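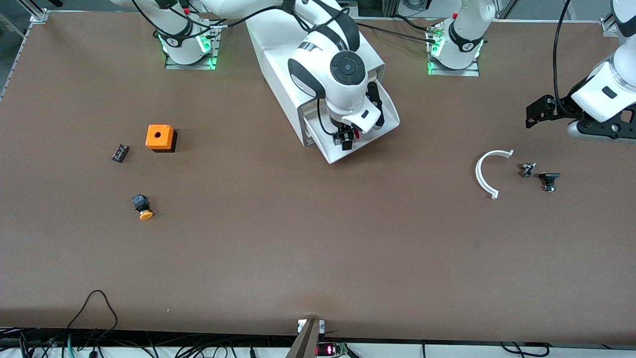

Workbench and Parts Table Check, with my comments
Stirholm shop, back half
2019-02-09

I do this walk with a clipboard and a cold coffee, and then I type it up the same evening before my handwriting stops making sense. Same list as last time, plus two lines I added myself. OK means I looked at it and I'm happy. FIX means somebody needs to do something, and WATCH means I'll be looking at it again next round.

TABLE TOP

1. Surface free of cuts, burrs and raised edges: OK
I run the flat of my hand over the whole thing, slowly, and then again in the other direction. Please wear the thin gloves if you do this one for me, I've had a sliver in my palm before and it spoiled a perfectly good afternoon.

2. No oil, coolant or cleaner residue: WATCH
Wiped with a dry white cloth, and it came up a little gray at one corner. Could be plain dust. If it's gray again next time I'll want to know what's dripping. And please spray the cleaner on the cloth! Spraying it straight at the table sends it into the connectors and it takes forever to dry out.

3. Middle of the table kept clear: OK
Parts live at the sides and the middle is for working. I know it looks like a lot of wasted space when you're short on room (we are always short on room), but a part that gets left in the middle is a part that gets swept onto the floor.

4. Table doesn't rock or creep: OK
Leaned on every corner with my full weight. The far left foot used to walk a bit on the painted floor, so we put a rubber pad under it in October and it hasn't budged since.

5. Load under the posted limit: OK
The card says 70 kg for loose items and we're nowhere near it. The card itself is peeling, so I taped it. If anyone has a laminator at home, I'd be very grateful.

PARTS ON THE TABLE

6. Only the parts for the current job are out: FIX
I found 2 fittings from the Vosberg order in with the Ursu parts. They look so much alike that I had to get the drawing out to be sure. Back in their own bin now, but this is exactly how we ended up shipping the wrong bag last fall, so let's put things away at the end of a job and not the start of the next one.

7. Nothing closer than a hand's width to the edge: OK
My hand, if anyone's asking, and I have small hands. Go wider if you can.

8. Round parts can't roll: WATCH
I gave each round one a nudge with a pencil. One rolled farther than I liked before it settled on its flat. Lay them down so they point along the table and they'll behave much better.

9. Sharp or heavy pieces handled with the right gloves: OK
The Eltora gloves are the ones with the coated palms. We're down to 3 pairs in medium, and I've put in for more. Large is fine, we have large coming out of our ears.

ARMS, MOUNTS AND CABLES

10. Mounting plates tight: OK
Checked with the wrench on every bolt, power locked out first. The paint marks on the bolt heads all still line up, so nothing has been working loose.

11. Cables free of cracks, kinks and flat spots: WATCH
I follow each one by hand from connector to far end with everything shut down. The jackets are fine, but there's one loop near a wrist that I'd like to see clipped in a little better. It isn't rubbing on anything today. I've asked for a softer clip, because the hard plastic kind just moves the wear to a new place.

12. Connectors seated and strain relief in place: OK
A gentle tug on each, and I do mean gentle.

13. Finger tips clean and not chipped: OK
Wiped them and looked with the flashlight. A chip here will scratch every part it touches until somebody notices, so it's worth the extra minute.

14. Stop button reachable from where you stand: OK
Pressed it, it stopped, reset it, wrote it in the log. There was a jacket hanging over it when I got here. Please use the hooks!

FLOOR AND AROUND

15. Floor strip in front of the table clear: FIX
An empty carton had been shoved under there with its flaps out, right at ankle height. I moved it to recycling. I'm still marking it FIX, since I seem to move one every time I come through.

16. Light good enough to read a part number: OK
My test is whether I can read the smallest stamped number at arm's length without my glasses. I could, just barely. One tube is humming and I've reported it.

17. Extinguisher tagged and not blocked: OK
Tag is current, needle's in the green, and the path to it is open.

18. First aid kit stocked: FIX
We had 35 bandages on the last count and there's hardly a handful left. I don't mind at all that people are using them, that's what they're for, but write it in the book so I can see what's cutting everybody.

TO DO BEFORE THE NEXT ROUND

Separate bins for the Vosberg and Ursu fittings, with labels on the front and the lid.
Softer cable clip.
Medium gloves.
Bandages, and a fresh pen on a string for the book.
New load card.

If you've fixed something on this list, put your initials next to it on the paper copy by the door. I'll check it and cross it off.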